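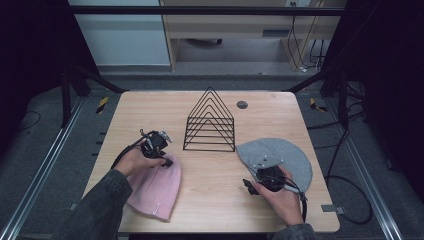

Viturmont begins comparison of hand-held grippers on knitwear and wire racks

Viturmont has started a bench comparison of hand-held grippers for soft goods at its test area in Indby. The work covers two jaw types from the Gimden range and two camera positions, one at the head and one on the gripper. Results are due to go to the project partner, Bermúdez, in December.

The trial uses a pair of black grippers, one in each hand of the operator, over a wooden table. The objects are pink and grey soft items, including knitted beanies, and a black wire rack. Gimden supplied the grippers with a cable for each hand, and Viturmont has kept them wired for the whole series so that a flat battery cannot interrupt a run.

Each pairing of jaw and camera position is given 20 runs. A run consists of picking up one soft item with both grippers, turning it over and laying it down beside the rack. Operators have 40 seconds for each run. A dropped item can be picked up again within that time, but the drop is logged. If the rack moves, the run is logged as a contact fault even when the item has been placed correctly.

Knitwear was chosen after an earlier series on cardboard cartons failed to show any useful difference between the jaws. Cartons hold their shape and give both jaw types a flat side to close on. A folded cuff or a bunched piece of cloth is a harder test, as the thickness between the fingertips changes while the jaws are closing. A loose stitch can also catch on the face of a fingertip when the jaws open, and this is recorded separately as a release fault.

The rack adds a second difficulty. Thin wire is hard to pick out against dark jaws, and it can hide part of the item from the head camera when the operator leans to one side. The gripper camera stays close to the fingertips but loses sight of the rest of the table. Viturmont wants to know which of the two views gives reviewers enough information to mark the moment of first contact, and how often they need both.

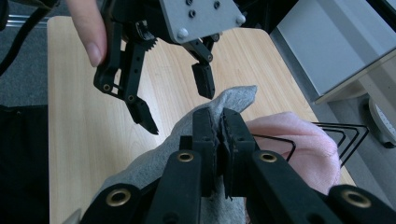 Bench and Cell Notes – Issue 8 – page 40

Marking is done after the session. Two reviewers go through the recordings separately and note first contact, full closure and release. Where they differ by more than 8 video frames, the run is sent back and marked again with both views side by side. Early recordings suggest that release is the hardest of the three to place – the jaws often begin to open before the fabric comes away from them.

Fingertip wear is being tracked as a separate item. Ridged faces hold a fold of cloth well, but the ridges round off with use and the pull needed to draw the fabric out falls as they do so. Gimden gives no replacement interval for textile work. Viturmont intends to propose one from its own pull readings, which are taken with a spring gauge at the start and end of every session. Pads are changed in pairs.

The linkages have needed less attention. One gripper was returned to Gimden before the series began with play at a pivot, and came back with the joint rebuilt. Play of this kind matters more on cloth than on rigid parts, according to the test plan, as a small sideways shift at the fingertips lets a thin fold slip out at one end.

Bermúdez plans to use the findings in choosing equipment for a garment-sorting cell, where returned hats, scarves and towels would be separated before folding. The company has asked for the head-camera recordings to be kept at full length, including the pauses between runs, so that it can study how operators reposition their hands. It has not yet said whether the cell will have a fixed overhead camera or one on each arm.

A second series with smaller items is planned once the knitwear runs have been marked. It will keep the same table height and the same time limit. Gimden is also preparing a narrower fingertip for the trial, to be fitted to the left-hand gripper first. Viturmont will publish the run sheet and the fault codes with the results.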